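## Lights out on Tistley Road (and in the hall, the porch and the gents)

Regular readers will recall that in March we switched our electricity to a new tariff, on the grounds that it had a friendlier leaflet. The first bill has now arrived. It came to £343, against £188 for the same stretch last year, and the leaflet has been taken down from the noticeboard.

We went looking for the culprit. The tea urn was suspected at once, being old and having a history, but it is only on for the length of a coffee morning. The porch heater was cleared when it was found to have no fuse in it, which explains a good deal about last winter. That left the lights, and the lights have a lot to answer for. The timer in the porch still believes it is in another time zone. The gents stays lit all night for the benefit of the moths. And the upstairs room, used by the Nemdale recorder group and hardly anyone else, has been burning old-style bulbs through every rest and repeat.

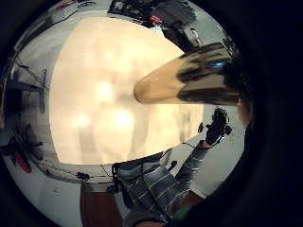
*A ceiling light, on.*

So we are changing the bulbs. LEDs have been ordered for the whole building, 57 of them, in what the supplier calls "warm white" and the recorder group calls "hospital". We did try one of each shade in the kitchen. Opinion was split between those who could now see the worktops and those who would prefer not to.

The hall will be shut for a morning while the work is done. The choir has kindly been offered the chapel in Cisance, where the lighting is excellent and the heating is a rumour. Please take your own cushion.

In the meantime, a few requests. Last one out does the switches, including the one behind the piano, which does the car park. If a light has a bit of tape over the switch, leave it alone - it is the fire exit. And whoever has been unscrewing the bulb over the stage because it shines on the back row, please stop putting it in the biscuit tin.

The old bulbs that still work will be on a table by the door at 20p each, money in the jar. Most are bayonet fitting. No returns.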